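Put the Small Stuff Back on the Table

Most advice about clutter starts with containers. Buy the bins, label the bins, put the bins on a shelf. I followed that advice for years and ended up with a closet full of bins. I now think the container should come last, and that the first thing a household needs is one clear table.

I came to this view after moving to Nalstead in May. The movers left everything in the back room, and the only furniture I could reach was a folding table. For a month I sorted on it because I had no other choice. I would bring over a few things, look at them, and decide. When the table was clear again I brought a few more. I got through 298 objects that way. I know the number because I wrote each one down for the insurance form.

What I noticed was how differently I treated a thing once it was out of its box. Inside a bin, a cup is part of "kitchen, misc." On a bare table it is a cup, and you either drink from it or you don't. I gave away around 100 items that had survived three earlier moves without a question being asked.

My neighbor Ga-eun Sun disagrees with me. She says a table attracts piles, and that a lidded box at least keeps the pile out of sight. She has a point about piles. A table only works if it gets cleared before supper, every day, and plenty of people won't do that. But out of sight is the problem I am complaining about. A box with a lid on it can go ten years without being opened, and you pay for the space it sits in.

The other objection is time. Sorting in small groups is slow. Dae-han Maeng, who taught me to pack when we both worked at Kodstead, could fill a carton in four minutes, and he thinks my way is a waste of a Saturday. For packing he is right. Packing and deciding are separate jobs, and trouble starts when people try to do both at once.

So keep the group small. A handful of things is plenty.

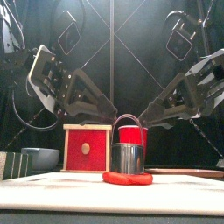
A red cup, a metal pail and a red wooden box on a white tabletop.

If you can't say where each one goes, leave it out until you can. Then go and find a bin, if you still need one. I have 12 left over and would be glad to part with them.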